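Pacing in the 100 m freestyle at club level
Malsha Siriwardena

3. Method

I timed 23 swimmers from two clubs, Bivska and Pallero, over the 100 m freestyle in a 25 m pool. All of them had raced the distance before. Each swam it twice, with six days between the swims. That gave 46 swims in all, and I took a split at every turn with a hand-held stopwatch.

The first swim was at the swimmer's own pace. For the second they were asked to hold back slightly on the first length. Stroke counts were left out -- I could not take them and the splits at the same time.

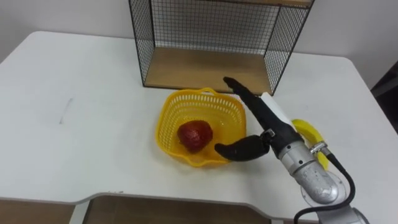

Figure 2. White table with wire-mesh shelf.

4. Results

Most swimmers were slowest on the third length in both swims. The younger Pallero group slowed down most, and their last two lengths were uneven. Holding back at the start made the splits closer together, but it did not always give a better finishing time. Two Bivska swimmers were clearly slower overall and said they had found it hard to judge the first length.

5. Limits of the study

Hand timing is less exact than touch pads. The second swims were in December, after a hard block of training, and tiredness may have affected them -- the Pallero coach thought so.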